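Kundadside Faux Stem Collection by Brurstead

Fresh bouquets are lovely for a week. These stay lovely all winter, and we're so pleased to have them back on the shelf! The Kundadside range covers big open blooms, slim tulips and plenty of leafy filler, sold by the single stem or in bundles of 5. Every stem has a wire core, so you can bend it, shorten it or let it droop a little (a slight droop fools everyone). 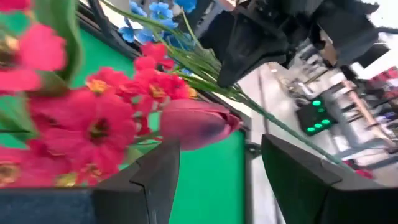
Onau wrote in to say the stems went into a drafty hallway two winters ago and still get sniffed by visitors, and that a hair dryer on the cool setting gets the dust out of the petals faster than any cloth.

We tried the hair dryer trick and it works beautifully – just hold the head of the flower with your other hand. For greasy kitchen dust, use a damp cloth and a drop of dish soap, then let the stem dry upright.

Arranging is the fun part. Start with your fullest blooms in the middle, keep to one color family, and turn the vase as you go.
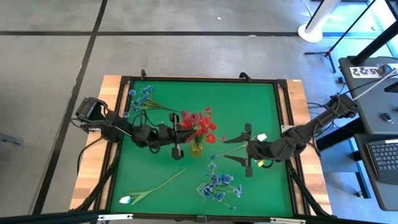
Then add one or two stems in a paler shade, a bit longer than the rest, and stop before it feels crowded. A narrow neck needs fewer stems than you'd think – five is often plenty.

Item number: 712
Bundle: 5 stems, one variety
Case: 100 stems, mixed
Indoor use only
Goes well with: Gunnlaugsson bud vases, set of 2
Next delivery of tulips: early December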